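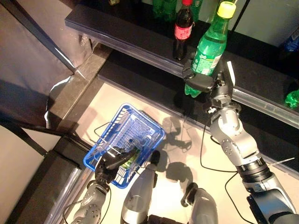 Two grippers, one soda aisle

I spent Saturday, September 23, 2023 at Flirkholm, where Li-hua Yang and Tarek Twal are trying to pick a gripper controller for their shop robot. The choice is between Clemov and Flunarov, and I got to watch both!

The job sounds easy - one hand holds the blue basket, the other deals with the bottles. Clemov closes fast and hard, and Tarek loves it (I'm less sure, it made me jump).
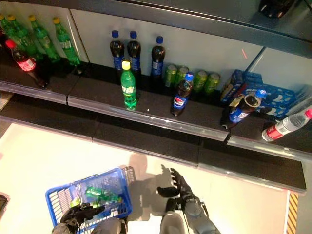

Flunarov is slower but kinder to soft plastic, and Li-hua says it copes better with bottles that lean. They've logged 619 grasps since March, and 22 of those were drops - six with Flunarov. My money's on that one, but Tarek wants another week with the cola before he gives in.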